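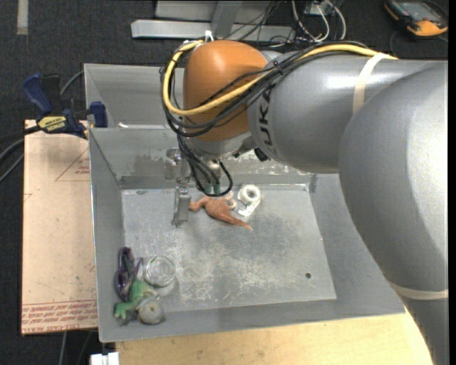 Where Do the Toys Go? A report on hand-me-downs in Brarevcombe
Final project, Everyday Economics, Rallemero College
April 2019

Why I picked this

My original topic was coffee shop pricing, and I had two pages of it written before I admitted I was bored stiff. Then I went home for a weekend and helped clear out the hall closet at my parents' house, and there were all our old toys, still packed in the bins they went into when my brother started middle school. My mom couldn't say why she'd kept them. She also got quite snippy when I suggested giving them away! So I dropped the coffee and decided to find out what other families do with toys their kids have outgrown, and what makes a toy move on to another kid or sit in the dark for years.

What I wanted to know

I started with one big question (where do toys go when a child is done with them?) and it split up pretty fast. Who decides that a toy is finished with? Does it matter what it cost? And do people treat a toy they were given secondhand differently from one they bought new? That last one came from my professor, and I grumbled about it because it meant rewriting the survey, but it ended up being the most interesting part.

How I did it

I asked 34 families in Brarevcombe and Plivdale to keep a toy diary for 30 days in March. Every time a toy came into the house or left it, they wrote down what it was, where it came from or went to, and who made the call. I gave them a one-page sheet with columns, and most people ignored the columns and wrote me little stories instead, which were a pain to enter in a spreadsheet and a joy to read.

The second source was Dzene, the secondhand kids' store on the main street in Plivdale. They keep a handwritten ledger of everything that comes in the door and what they sell it for, and they let me sit in the back with it as long as I didn't get in the way. I typed up a full year, 3265 entries. My wrists have not forgiven me. I sorted everything into types: building toys, dolls and figures, vehicles, animals and dinosaurs, puzzles and games, stuffed toys, ride-ons, and a category I called "other" that got much bigger than it should have.

I also did follow-up chats with 10 of the diary families, mostly at kitchen tables, with kids wandering in to correct their parents.

What the diaries showed

The main thing is that toys come in quickly and leave in lumps. Nearly every diary had new things trickling in all month – party bags, a grandparent visit, something from the grocery store checkout – and then either nothing going out at all or one huge clear-out on a single day. When I asked what set off the clear-out, people talked about space. A new bed was coming, or guests were staying, or somebody stepped on something. I had expected age to be the big trigger, with parents saying "she's too old for that now," and that hardly came up.

Parents made most of the decisions and did a lot of it after bedtime. A few were sheepish about this. One mother told me she runs a "waiting bag" in the garage, and if a toy isn't asked for by the end of the month, out it goes. Her son, who was sitting right there, had not heard about the bag before. I felt bad about that.

Where they went was mostly cousins, neighbors, and friends with younger kids. Selling was rare unless the thing was large, like a play kitchen or a ride-on tractor. People said it wasn't worth taking photos and answering messages for a couple of dollars. Some broken stuff went in the trash, and quite a lot of broken stuff went back in the toy box.

What the store ledger showed

Dzene's ledger tells a different story from the diaries, and I think it's because only certain toys ever make it to a store. Building sets do best. They sell quickly even when pieces are missing, since buyers just tip them in with whatever they already have. Puzzles are the opposite. One missing piece kills a puzzle, and nobody at the counter has time to check, so the store prices them all as if something's gone.

Animals and dinosaurs surprised me. They go cheap, but they go. There's nothing to lose and no batteries, and the owner told me that a solid plastic dinosaur can come in scuffed on every side and a kid will still grab it out of the tub. Several entries in the ledger look like the same dinosaur coming back, being sold, and coming back again. I can't prove it's the same one (the notes only say things like "long tail, chewed"), but I really want it to be.

Stuffed toys hardly sell. The store takes in very few now, and parents I talked to said they felt funny about buying someone else's bear. They'd happily take one from a cousin, though. So it's the stranger part that bothers them.

The secondhand question

Okay, so my professor was right. Families passed on toys they'd been given used much faster than toys they'd bought new, and with a lot less agonizing. One dad said a hand-me-down feels like it's "already on its way somewhere." New toys, especially gifts, came with a kind of guilt attached. People kept things they disliked, that their kids disliked, because Grandma might ask. Price mattered less than I thought it would. A cheap toy from a grandparent was stickier than an expensive one the parents had picked out themselves.

Problems with my project

There are plenty. The families who agreed to keep a diary are probably tidier than average, or at least they like filling in forms. March is also a strange month, with no big holiday in it, and I'm sure January would look wild by comparison. And keeping a diary changed what people did. Two families told me they only had a clear-out because my sheet was on the fridge looking at them.

My categories were shaky too. I went back and forth on whether a pirate ship with figures was a vehicle or a building toy and I don't think I was consistent. If I did this again I'd have a second person sort a chunk of the ledger and compare.

What I'd do next

I'd like to follow a small batch of toys and not families: put a tag on each one, with a note asking whoever gets it to write in, and see how far they travel between Brarevcombe and Plivdale. Dzene said they'd be up for it if I make the tags. Before that I have to go home and deal with the closet, because my mom read a draft of this and says I can come get my half.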